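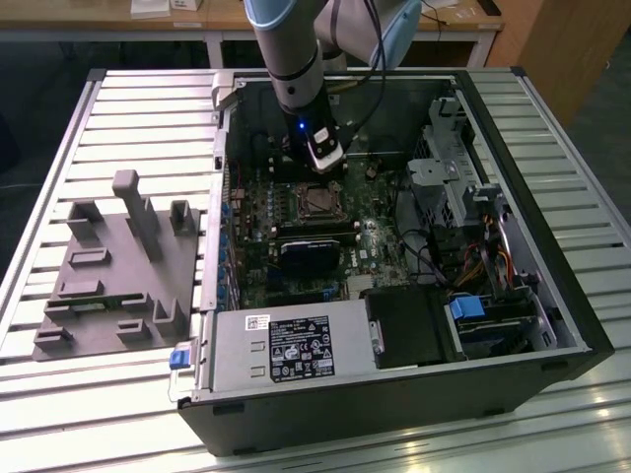 Rainer Gerlach has a rule for demos: ask to see the log file before you ask to see the robot. At Isteo, where he runs the planning group, the log for one disassembly job listed 24 attempts. The planner called 19 of them a success. Gerlach went through the recordings himself and struck out 2.

"The software thought it was holding a processor," he says. "It was holding air."

Old desktop computers are a favorite test for this kind of work, and the sales talk around them has run far ahead of the code. Dristex promises a planner that "understands" any machine put in front of it. What I was shown in July was a task list, a set of grasp poses and a long table of exceptions, much of it typed in by hand.

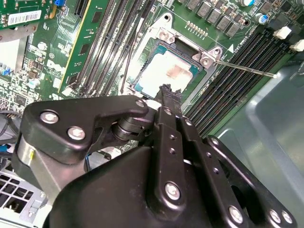 The fingers over the open CPU socket, with the processor still seated.

Perception is the weak spot. A metal heat spreader smeared with paste is a hard thing for a depth camera to read, and a small error in height matters a lot next to a thin lever. Isteo's answer is Dromik, a control layer that slows the arm and trusts force readings over the picture. Gerlach likes it. I would like it more if it had been tried on a case the team hadn't already mapped – he concedes that test is still on the to-do list.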